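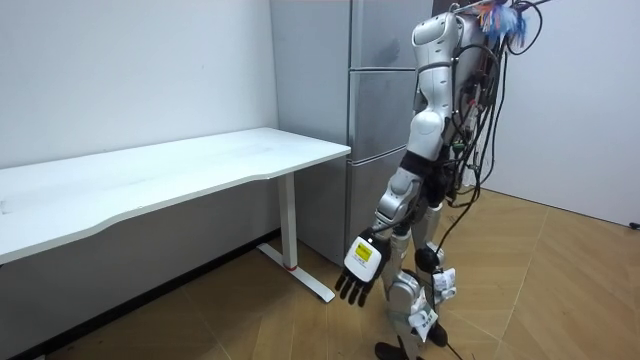

Re: [jikach-build] fridge task, who is doing what

From: Irina Pană
To: jikach-build list

Ok quick one, typing between classes.

Tincuța Furtună wrote:
> Can someone confirm we're still doing the fridge task for the Drestovus round?
> Rules say bottle out of the upper compartment, onto the desk, 300 seconds
> max, robot starts standing with arms down. Also who has the
> cable list. I asked twice.

Yes still fridge. Start pose is fine, arm straight down at the side, fingers relaxed, leave it like that. Desk stays clear, please no laptops on it, that's the drop zone.

Cable list: I have it, sorry. Will send tonight. The leg tags stay ON untill I've copied the numbers off them.

Reach is where the work is now. New shoulder limits are in, commit 494. Arm comes up close to level and the gripper gets into the upper compartment, near the bottle. Grip force is still a guess, I left it at 10 in the config, dont go higher without asking me.

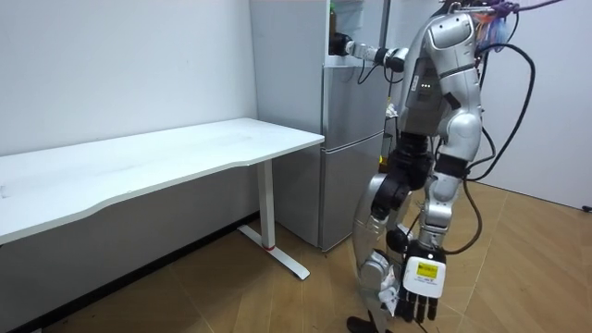 To do before the next session

- Tincuța: retime the approach. Log 94 has the last version, start from there. Slower near the shelf pls
- me: cable list, elbow offsets
- whoever is free: watch the loop under the raised arm, it hangs low and I don't want it catching on the door
- Rampersad form for the travel money, needs two signatures, mine is on it
- second bottle, same narrow shape. Zater has them

Room is ours from 4 pm. If you come early knock, the other class runs over.

Also can we settle the team name, the form is due in September and it still says "team name here".

Irina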